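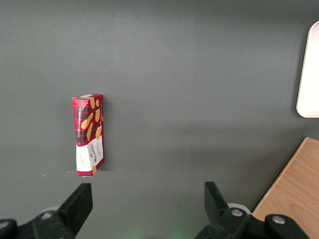
Print | E-mail

18th September

Pick cell notebook, gift box line, Hustlow

In on a Saturday because the bench is free and nobody needs the conveyor. Good day! Very good day, in fact. Wrote most of this standing up, so excuse the order.

Tall narrow boxes first. The shortbread is the one the packers always complain about. Stood on end it tips if you look at it wrong, and by hand you learn to pinch low and lift straight without thinking. The arm had to be told. Old setting closed at mid height and we lost a lot of them sideways. Moved the grip point down, slowed the last bit of the close, and ran 200 picks before lunch. Dropped or tipped: 21. Last time I tried tall boxes in February I gave up well before 200, so I am calling that progress and buying myself a coffee.

Most of the misses came when the box was leaning a little at the start. The fingers touch one side first and walk it over. Want to try a small nudge to square it up before closing — Zübeyde does exactly this with the back of her hand, I watched her do it all Thursday and only noticed on the third hamper.

Which brings me to the better part. Zübeyde Tokgöz came in for an hour and drove the thing herself. She has packed hampers here longer than I have worked anywhere, and she had the teach pendant figured out in no time. She wants the arm to do the feeding (box from bench to tray, over and over, the part that gets her shoulder) and leave the arranging to people. I had it planned the other way round, with the arm doing the whole hamper. Her way is simpler and I think it's right. A hamper has to look nice from the front and she can see that in a second. I would need months to get the arm halfway there.

She also asked what happens to the two people on feeding now. Fair question, and I didn't have a full answer. Orkham moved theirs over to checking and restocking and kept the same hours. I've asked for the same here, in writing, before we go live. Still waiting to hear.

Speed: 900 boxes a shift is what the feeders do on an ordinary day. Arm should manage 971 on paper if it never stops, and it will stop. Don't quote that number to anyone upstairs yet.

To do:
- nudge move before close, test on leaning boxes only
- ask Sönmez for softer finger pads, the flat ones slide on glossy card
- Fovis login for the second shift so they can pause and restart without ringing me
- lower the pendant hook, Zübeyde can't reach it comfortably
- tins next. Round ones. Looking forward to it more than I should

Left the new grip height saved as the default. If it misbehaves on Monday, the old one is still in the list under my initials.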